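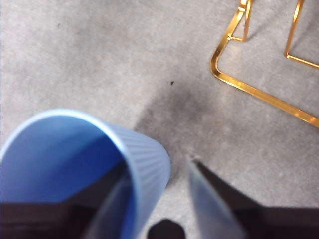

The Long Afternoon at Wermont

There is a particular sort of picnic that goes on far longer than anyone means it to, and the one held every July on the river meadow at Wermont has been going on, in its fashion, since 1942. I went for the first time last summer, meaning to stay an hour or so, and came home after dark with grass stains on my good trousers and somebody else's rug.

It began as a tea for families who couldn't get to the seaside. People brought what they had, which in those years wasn't much, and the day was such a comfort that they simply did it again the next summer — and the next, until it was as fixed in the village year as harvest supper.

Eugeniusz Dudek has been coming since he was a small boy, and he still makes his mother's beetroot salad in a bowl that takes two people to carry. "You must bring too much," he told me, pressing a third helping on me. "If you bring enough, you have brought too little."

He has views on squash as well. It should be blackcurrant, mixed strong, and drunk from plastic, as glass has no business in long grass. I found myself agreeing with every word, though that may have been the sunshine.

By late afternoon the Hourani sisters had started the singing, old songs mostly, with the verses in whatever order they came to mind. The children had gone down to the shallows with their shoes off. I lay back on the borrowed rug and listened to an argument about whether egg sandwiches want cress, and it was still going when the first bats came out over the water.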